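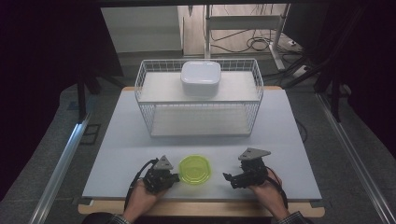 4.2 Claims about reuse in the household studies

Much of the literature on kitchen storage assumes that a household which owns more containers throws away less food. We found little to support this. The two studies cited most often, the Flisen survey and the Suvitz diaries, both asked people what they believed they had saved, and both treated the answer as a measurement. A person who has just bought a stack of tubs with matching lids has a reason to believe in them.

The Flisen survey has a second problem. It was run in August, when many of its households were traveling and cooking less, and its authors compared the results with a winter baseline taken from a different town. They describe the drop in waste as "consistent with container use." It is also consistent with people being away from home. No attempt was made to separate the two, and the later papers that repeat the figure do not mention the season at all.
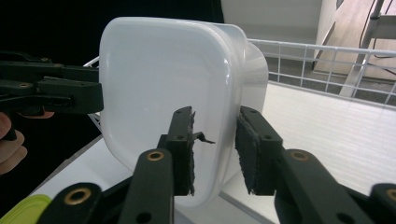

Figure 8. Deep white food-storage container with rounded corners.

One respondent in our own follow-up interviews objected that we were asking the wrong thing, and that a tub in the back of the refrigerator was only a slower way of throwing dinner out. We did not prompt this remark and we give it no more weight than any other, but it describes a pattern the earlier surveys could not have picked up. Their forms had a box for food stored and a box for food discarded the same day. Food stored on one day and discarded a week later fell between the two – and was counted as saved.

The Suvitz diaries are better on this point, as they ran for 8 weeks and asked people to write down the fate of each leftover. Even so, the entries thin out badly toward the end. The authors filled the gaps by carrying forward each household's early behavior, when the diary was new and people were presumably on their best behavior with it. We repeated their main comparison using only the entries that were really written, and the difference between heavy and light container users disappeared.

Defenders of the storage hypothesis usually fall back on labeling. If people wrote the date on the lid, the argument goes, they would eat what was inside in time. This may be so. The Chávez trial is the only one we know of that tested it, and it supplied the pens and tape free of charge and telephoned each household to ask how things were going. 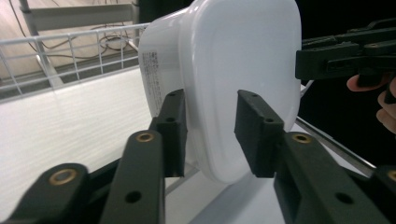
Another respondent told us that she had labeled everything for two weeks and then stopped, as she already knew what was in there and did not want to eat it. We suspect that this is common. Labels help with forgetting, and much household waste may come from cooking too much of something that was not very good to begin with. The Clomness questionnaire, which we used in Section 3, at least lets people say so.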